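发件人：Hamisi Shemweta
主题：Re: 椅旁吸引系统更换滤网的间隔

各位好，

先引一下上个月的来信，免得大家再去翻：

> 我们诊所有4台牙椅，用的是中央负压。最近下午吸力明显变弱，
> 上午还正常。滤网按供应商的说法每3周换一次，
> 管路每天晚上冲洗。想问问别家是怎么安排的，
> 以及要不要在午休时加冲一次。
> ——Fesness 门诊，Okoth

我们在 Flustcombe 的情况差不多，也是4台椅子共用一台泵。去年7月起，滤网改成每2周换一次，下午吸力变弱的次数少了很多。洁治和拔牙排得多的那几天，滤网里积的东西比平时多，3周确实偏长。

午休加冲我们也试过。做法是每台椅子的强吸和弱吸各吸300毫升清水，先远端，后近端，中间停一下让管里进点空气。没有加消毒液，消毒液还是留到晚上用，浓度照说明书配。注意不要用起泡的清洁剂，泡沫进了泵会报警停机，我们遇到过。

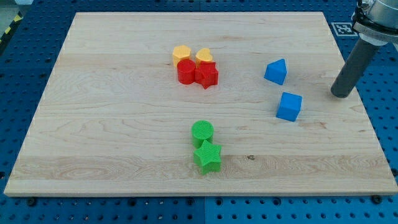
另外建议查一下弱吸手柄里的小滤芯。很多人只换椅子侧箱里的那个，手柄里的一直没动。我们有一台椅子吸力一直偏低，拆开手柄，滤芯几乎堵死了，换掉以后就跟其他几台一样了。手柄上的O形圈顺便抹一点硅脂，旋钮会好转一些。

如果这些都做了，下午还是弱，那就要看泵本身和气水分离罐的排水阀。Sudolholm 分院就是排水阀关不严，请工程师换了阀片。他们那边有换阀的记录表，需要的话我去要一份转给你。

还想问一句：你们的银汞分离器装在泵前还是泵后？装的位置不同，要查的地方也不一样。

Hamisi Shemweta
Flustcombe 口腔门诊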